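Packing travel wash kits at a shared bench: layout, order and packing time
Project report, Belmiro Antunes and Esperanza Esposito

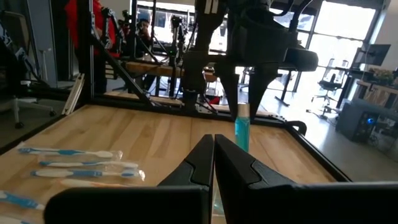 Last changed 1/1/20

1. Background

The brief from Hasteo was short. The firm supplies overnight wash kits to small hostels, and each kit holds one wrapped toothbrush, one small bottle of mouthwash and a folded card. Kits had been packed at whatever table was free, with stock taken straight from the delivery boxes. We were asked to look at the table stage only — boxing and labelling were left out.

2. Bench and materials

The bench top is light wood in a black metal frame. Toothbrushes are laid out in their clear wrappers, one below another, with the handles to the left. The bottle stands upright to the right of the brushes. Its contents are a bright teal-blue, easy to find against the pale wood, while the clear wrappers are harder to see at the edges and tend to slide over one another when a stack is put down in a hurry.

The pouches came from Vavik and have a press seal along one short side. The cards were printed by Erkon. They were cut slightly wider than ordered, and we trimmed the first batch by hand before deciding that a small bend at the corner was acceptable.

3. Method

Two layouts were compared. In layout A, brushes and bottles stayed in their delivery boxes at the back of the bench. In layout B, brushes were set out in a row before packing began and bottles were brought forward one at a time. The same person packed in both layouts. Timing began when the hand left the pouch and stopped when the seal was closed.

The packing order was brush, card, bottle. An earlier trial in October put the bottle in first, and the brush then caught on the cap often enough that we dropped the order without timing it.

A total of 1,241 kits were packed, of which 179 were timed. Kits with a torn wrapper were set aside and left out of the timings.

4. Results

Layout B was quicker by 5 seconds per kit. Most of the gain came from picking up the brush. In layout A the packer had to separate wrappers that clung together, and sometimes lifted two. Bottle handling hardly changed between layouts.

Torn or open wrappers accounted for 52 rejected kits. We did not record whether the damage was present on delivery, which should have been done from the start.

5. Discussion

Setting out the row takes time as well, and this was not charged to layout B. The figure above is therefore a best case. A fair comparison would time a whole tray, setting out included. Handle direction matters for a right-handed packer, but we had no left-handed packer to test the reverse.

Sekiguchi's handbook on bench work, used in our second-year course, advises keeping upright containers away from the reaching path. We followed this for the bottles — the spare stock was kept off the bench altogether.

6. Further work

Time a full tray in both layouts. Inspect wrappers on arrival and log the result by box. Ask Erkon for cards cut to the ordered width. The raw timing sheets are kept with the department copy of this report.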